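`gravley-letters`는 짧은 소설을 모은 말뭉치입니다. 편지, 계약서, 유언장, 영수증, 일기처럼 문서의 형식을 빌려 쓴 작품만 받았습니다. 소재는 음악과 음악가 쪽이 많지만 그쪽으로 제한하지는 않았습니다.

마지막 수정: 2020년 8월 5일

## 개요

| 항목 | 내용 |
|---|---|
| 작품 수 | 638편 |
| 작가 수 | 84명 |
| 언어 | 한국어 (번역 포함) |
| 한 편의 최대 길이 | 2000자 |
| 계약서 형식 작품 | 174편 |
| 인코딩 | UTF-8, 줄바꿈 LF |
| 정리 | Taner Duman, Morena Benedetti |

작품은 모두 온라인 문예지 Gravley의 단편 공모에 들어온 원고입니다. 당선작과 낙선작을 구분하지 않았고, 심사 점수와 심사평도 넣지 않았습니다. 작가에게 수록 동의를 다시 받았으며 답이 없는 원고는 뺐습니다.

## 폴더 구조

```
gravley-letters/
├── README.md
├── CHANGES.md
├── meta.tsv
├── text/
│ ├── contract/
│ ├── letter/
│ ├── will/
│ ├── diary/
│ └── misc/
└── notes/
 ├── spelling.md
 └── withdrawn.md
```

`text/` 아래에는 작품 하나가 파일 하나로 들어 있습니다. 파일 이름은 `meta.tsv`의 `id`와 같습니다. 제목이 없는 작품이 꽤 있어서 제목은 파일 이름에 쓰지 않았습니다.

## meta.tsv의 열

- `id`: 네 자리 번호. 접수 순서이고 빈 번호가 있습니다. 빠진 번호는 철회되었거나 동의를 받지 못한 원고입니다.
- `author`: 작가가 원한 표기. 본명과 필명을 구별하지 않습니다.
- `title`: 제목. 없으면 비워 둡니다. "무제"라고 적힌 것은 작가가 직접 그렇게 쓴 경우뿐입니다.
- `form`: `contract`, `letter`, `will`, `diary`, `misc` 중 하나.
- `fictional_date`: 작품 속 문서에 적힌 날짜. 원문 표기 그대로입니다. "성탄 전야"나 "수확이 끝난 다음 날" 같은 값도 있으니 날짜형으로 바로 변환하지 마세요.
- `signatories`: 작품 속 서명인. 세미콜론으로 구분합니다. 서명이 지워졌다고 나오는 작품은 `[지움]`으로 적었습니다.
- `translated`: 번역이면 1, 아니면 0.
- `translator`: 번역자. 작가가 직접 옮긴 경우에는 `author`와 같은 이름이 들어갑니다.

## 형식 분류 기준

`form`은 작품이 흉내 낸 문서의 종류를 가리킵니다. 이야기의 내용은 보지 않습니다. 악마와 거래하는 이야기라도 누이에게 보내는 편지로 쓰였으면 `letter`입니다. 반대로 내용은 연애담인데 조항 번호가 붙고 서명란이 있으면 `contract`입니다.

두 형식이 섞인 작품은 글자 수가 많은 쪽을 따랐습니다. 계약서 뒤에 긴 추신이 붙은 작품이 여럿 있는데, 이 기준 때문에 `letter`로 간 것이 있습니다. 처음에는 두 사람이 따로 분류하고, 어긋난 작품은 Guido Cocco가 읽고 정했습니다. 어긋났던 기록은 남기지 않았습니다. 지금 생각하면 남겼어야 합니다.

영수증, 악보 여백의 메모, 극장 게시문, 하숙집 규칙은 수가 적어 `misc`에 모았습니다.

## 본문 처리

본문에는 되도록 손을 대지 않았습니다. 고친 것은 아래와 같습니다.

1. 워드프로세서에서 들어온 특수 공백을 일반 공백으로 바꿨습니다.
2. 원고 맨 끝의 연락처와 계좌번호를 지웠습니다.
3. 조항 번호가 자동 번호로 되어 있던 원고는 번호를 글자로 다시 입력했습니다.

맞춤법은 고치지 않았습니다. 19세기 문서를 흉내 내려고 일부러 옛 표기를 쓴 작품이 많고, 실수와 의도를 가려낼 방법이 없었습니다. 확인이 된 경우만 `notes/spelling.md`에 적어 두었습니다. 예를 들어 0212번의 "잇슴니다"는 작가가 의도한 표기입니다.

취소선은 `~~`로, 다른 사람의 필체로 적혔다는 설정의 글은 `{{ }}`로 감쌌습니다. 중첩은 허용하지 않습니다. 0340번은 필체가 세 겹으로 겹치는 작품이라 가장 바깥의 것만 표시했습니다.

## 읽기 예시

```python
import csv
from pathlib import Path

root = Path("gravley-letters")
with open(root / "meta.tsv", encoding="utf-8") as f:
 rows = list(csv.DictReader(f, delimiter="\t",
 quoting=csv.QUOTE_NONE))

contracts = [r for r in rows if r["form"] == "contract"]
path = root / "text" / "contract" / (contracts[0]["id"] + ".txt")
print(path.read_text(encoding="utf-8"))
```

`QUOTE_NONE`을 빼면 제목에 큰따옴표가 들어간 행에서 열이 밀립니다. 스프레드시트로 열 때는 `id` 열을 텍스트로 지정해야 앞자리의 0이 남습니다.

## 알려진 문제

- 작가별 편수가 고르지 않습니다. 연작을 통째로 보낸 작가가 있어서 작가 단위로 나누지 않으면 같은 인물과 같은 문장이 학습용과 평가용에 함께 들어갑니다.
- 실존했던 작곡가가 등장인물로 나옵니다. 작품 속 날짜와 사건은 사실과 맞지 않는 것이 많습니다. 음악사 자료로 쓰지 마세요.
- 계약서 형식 작품의 첫 문장이 서로 비슷합니다. "아래에 서명한 양인은"으로 시작하는 것이 많은데 중복이 아닙니다.
- 번역 작품의 원문은 들어 있지 않습니다.
- `signatories`에는 사람이 아닌 서명인도 있습니다. 강, 교회 종, 죽은 말이 서명한 작품이 있습니다.
- 0507번과 0508번은 같은 계약서의 갑 보관본과 을 보관본입니다. 본문이 한 조항만 다르므로 중복 제거를 돌리면 하나가 사라집니다.

## 이용 조건

비상업적 연구와 교육에 쓸 수 있습니다. 작품을 통째로 다시 싣고 싶으면 작가에게 따로 물어야 하며, 요청은 Gravley 편집부가 전달합니다. 인용할 때는 작가 이름과 `id`를 함께 적어 주세요.

수록을 철회한 작품의 번호는 `notes/withdrawn.md`에 있습니다. 이전 판을 받아 둔 분은 해당 파일을 지워 주시기 바랍니다. 다음 철회 반영은 1월에 합니다.
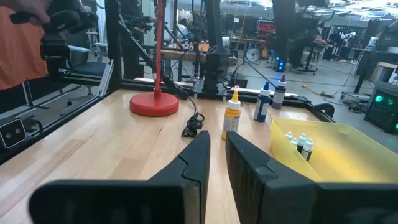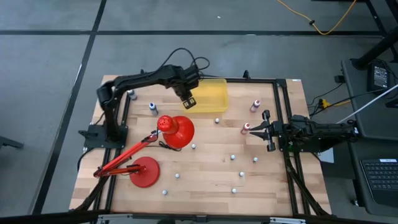 ## 의견

Bronisława Duda: 유언장 쪽을 먼저 읽었습니다. `will`로 분류된 것 가운데 0091번은 제가 보기에 계약서예요. 상속인이 조건을 받아들인다는 문장이 있고 끝에 양쪽 서명이 다 있습니다. 글자 수로 따지면 유언장 부분이 길다는 건 알겠는데, 그 긴 부분이 거의 전부 가구와 악기 목록입니다. 목록을 빼고 세면 결과가 달라질 것 같습니다. 그리고 `fictional_date`가 비어 있는 행 중에 본문 안쪽에 날짜가 나오는 것이 있던데, 머리글에 적힌 날짜만 옮기신 건가요? 그렇다면 열 설명에 한 줄 적어 주시면 좋겠습니다.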